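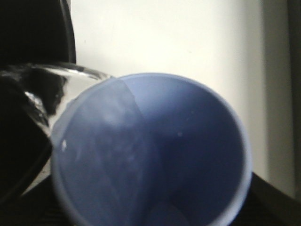

Remo, I think your wrist mount is fine and it's my tilt speed that's the problem. I dropped the wrist servo from 200 to 153 last night (same units as your config, whatever those are!) and the arm stopped jerking on the way down. With the glass pitcher tipped toward the blue cup I can see the spout and nearly the whole rim of the cup from the wrist camera, so there's plenty to line up on. The dark tabletop helps too, the rim stands out really nicely against it.

Remo De Luca wrote:
> Has anybody got the pour routine to stop overshooting? Mine
> tips too far every time, and I've tried the Zaloson driver at
> 900 and at 1,000 with no difference at all. Wondering if the
> camera bracket is dragging on the cable.

Could still be the cable, mine is zip-tied at the elbow with a big loop. Try the slower tilt first though. Josphat, do you still have that spare bracket? I'd love to borrow it in February if you're not using it.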